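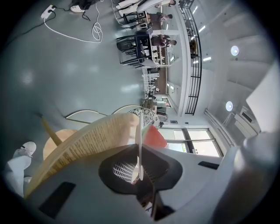 **Assunto:** Kit Brundis - garra esquerda some do rastreamento no meio do episódio
**Aberto por:** Adesuwa Akinola (Krūmiņa)
**Atendimento:** Omprakash Rastogi (suporte Hisport)
**Prioridade:** média, mas com carinho, por favor
**Status:** aberto

Oi, pessoal! Estamos com o kit Brundis de avaliação desde o começo de dezembro e até agora a experiência foi boa: as garras são confortáveis, o gatilho é macio e a calibração pelo Pestia leva menos tempo do que eu levo para vestir o resto do equipamento. Só que apareceu um problema que eu não consigo matar sozinha, então lá vai um relato comprido (desculpem, prefiro escrever demais a ficar trocando mensagem curta).

O sintoma: no meio de um episódio, a pose da garra **esquerda** dá um salto, congela por um instante e depois volta. Às vezes volta no lugar certo, às vezes volta uns dedos para o lado e fica assim até o fim. A direita não faz isso nunca. Na última leva gravamos 100 episódios e 14 ficaram com o aviso `pose_gap` no relatório do Pestia. Todos na esquerda.

A tarefa é simples: mesa redonda, prato branco, uma fatia de melancia no prato, as duas garras chegam pelos lados e ajeitam a fatia. Escolhemos melancia porque ela escorrega e tem canto, e a gente queria saber como os dedos se comportam com coisa molinha. (Comportam-se bem, aliás! Isso vai no outro formulário, o de avaliação do produto.)

## O que já conferi antes de abrir o chamado

- Firmware das duas garras na versão que vocês mandaram junto com o kit.
- Bateria cheia nas duas, nada de modo econômico.
- Cubos de marcadores limpos com pano seco. Apertei os parafusos do esquerdo com a chavinha que vem na maleta e ele já estava firme.
- Recalibrei no início de cada bloco.
- Espaço em disco de sobra. Cada episódio dá quase 600 MB e o notebook está folgado.
- Reiniciei o Pestia, o notebook e, por desespero, o roteador.

Nada disso mudou o comportamento.

## Primeira resposta do suporte

O Omprakash respondeu em menos de uma hora (obrigada!!) e pediu três coisas: o log completo de um episódio ruim, a posição da mesa em relação às janelas e uma descrição de como os cabos estão presos no corpo. A suspeita dele era oclusão do cubo: quem usa o kit dobra o punho para dentro, o antebraço tampa uma das faces e o programa fica com uma face só para estimar tudo. Ele também perguntou se tinha outra pessoa com cubo na área, e eu nem tinha pensado nisso. Tem. Trabalhamos em duplas, cada um na sua mesa, e o colega da mesinha de vime usa uma garra com um cubo menor.

Fiquei de testar item por item e anotar aqui.

## Testes que fiz

1. **Trocar as garras de mão.** Passei a que era esquerda para a direita e vice-versa, refiz a calibração e gravei um bloco curto. O salto continuou do lado esquerdo do corpo, ou seja, agora na *outra* garra. Isso me deixou aliviada e irritada na mesma medida: a garra não está com defeito, mas o problema é nosso ou do programa.

2. **Luz.** Nossa sala tem uma parede de janelas e o piso brilha bastante, dá para ver o reflexo das luminárias do teto nele. Gravei de manhã, com muita claridade entrando, e de novo às seis da tarde só com a luz do teto. Os saltos apareceram nos dois horários. Reduzi também a exposição no Pestia, dois degraus para baixo: a imagem ficou mais escura, os quadradinhos dos cubos mais nítidos, e o `pose_gap` apareceu igualzinho.

3. **Cabos.** Eles saem das garras e descem pelas mangas. Quando estico os dois braços por cima da mesa para chegar no prato, sinto o da esquerda puxar um pouco. Nunca chegou a desconectar, o ícone do Pestia fica verde o tempo inteiro, mas anotei porque o Omprakash tinha perguntado. Balancei o conector da esquerda de propósito, com a gravação rodando e a garra parada em cima do prato: nenhum salto.

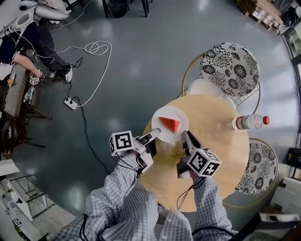
4. **Postura.** Tentei trabalhar com os cotovelos mais abertos, de um jeito que o antebraço não tampasse o cubo. Cansa! Depois de uns minutos o ombro reclama e a gente volta para a posição natural sem perceber. Enquanto aguentei, tive menos saltos, mas não zero. Acho que a oclusão participa da história sem explicar tudo.

5. **Colega fora da área.** Pedi para o meu colega fazer uma pausa e deixar a garra dele guardada na maleta, tampa fechada. Gravei 24 episódios seguidos. Nenhum `pose_gap`. Nenhum! Fui até conferir se o relatório estava ligado, e estava.

6. **Colega de volta, de costas para mim.** Os saltos voltaram, só que poucos. Quando ele se debruça sobre a mesinha, o corpo tampa o cubo em parte do tempo, e imagino que isso ajude.

Coloquei os arquivos dos testes 5 e 6 na pasta compartilhada, com o nome do bloco no começo. O Omprakash já tinha o log do episódio ruim original.

## Segunda resposta do suporte

Colo o principal, porque a mensagem dele veio bem clara:

> Olhei o log. No instante do salto, o detector aceita um marcador com um identificador que não pertence à sua garra e encaixa como se fosse a face de trás do cubo esquerdo. Você pode abrir *Dispositivos > Cubos* no Pestia e me dizer qual faixa de identificadores está marcada para cada lado?

Abri. A da direita estava com a faixa própria, certinha. A da esquerda estava em "automático". Não lembro de ter mexido nisso, e a Krūmiņa só tem um notebook com o Pestia instalado, então pode ter sido eu mesma num momento de clique feliz, pode ter vindo assim do perfil inicial. Não vou jurar nada.

O "automático" faz sentido para quem usa um kit sozinho numa sala. O programa pega o que aparece e pronto. Com dois kits ligados e o cubo do vizinho entrando no campo da minha câmera de cabeça, sempre pelo lado esquerdo, que é onde fica a mesinha dele, a confusão é fácil de entender. Sugestão minha, já que estou escrevendo: um aviso amarelo na tela de calibração quando aparecer um identificador estranho. Teria me poupado uma tarde inteira.

## Depois do ajuste

Passos exatos, para quem cair neste chamado pela busca:

1. Fechar qualquer gravação aberta.
2. Em *Dispositivos > Cubos*, trocar "automático" pela faixa impressa na etiqueta interna da maleta. Cuidado com a etiqueta, a letra é minúscula e eu confundi um 6 com um 8 na primeira tentativa.
3. Salvar o perfil **com outro nome**. Se você salvar por cima do inicial, o Pestia pergunta duas vezes e numa delas a resposta certa é "não" (fica a reclamação).
4. Recalibrar as duas garras, inclusive a que estava boa.
5. Gravar um bloco de conferência com o colega no lugar de sempre. Fiz o meu com ele curvado sobre a mesinha de vime, garra na mão, e eu na mesa redonda com o prato e a melancia. Aproveitei para levar o cabo da esquerda pela frente da camisa e achei mais confortável. O relatório desse bloco saiu limpo.

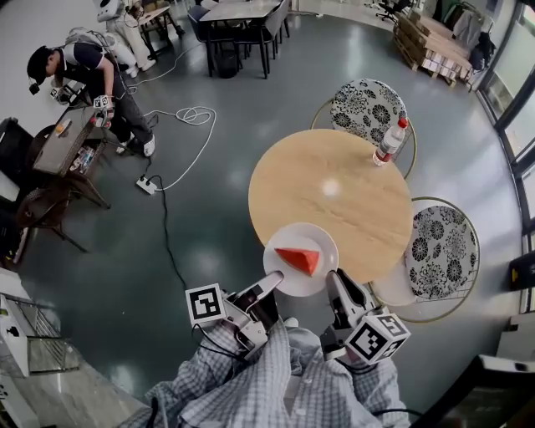
6. Repetir a conferência com o outro kit, se houver. O nosso segundo kit também estava em "automático", nos dois lados.

## Pendências

- **Episódios antigos.** Os que ficaram com `pose_gap` têm salvação? O Omprakash comentou que dá para reprocessar o vídeo com a faixa correta, sem regravar. Preciso saber se isso roda no notebook ou se tenho que mandar os arquivos para vocês.
- **Oclusão no punho.** O teste 4 me deixou com a pulga atrás da orelha. Existe algum suporte mais alto para o cubo? Mesmo um prolongador simples já resolveria para quem tem o braço curto como eu.
- **Cabo esquerdo.** Está funcionando, mas se a Hisport vender um mais comprido eu quero o preço. Fazer o trajeto pela frente do corpo come uma parte do comprimento.
- **Perfil inicial.** Alguém pode confirmar se ele sai de fábrica com o lado esquerdo em "automático"? Se sai, vale corrigir antes de mandar o próximo kit de avaliação para outro cliente.

Omprakash, pode deixar o chamado aberto por enquanto? Quero rodar mais um bloco longo, com os dois kits gravando ao mesmo tempo, e subo o relatório na mesma pasta assim que terminar.

Adesuwa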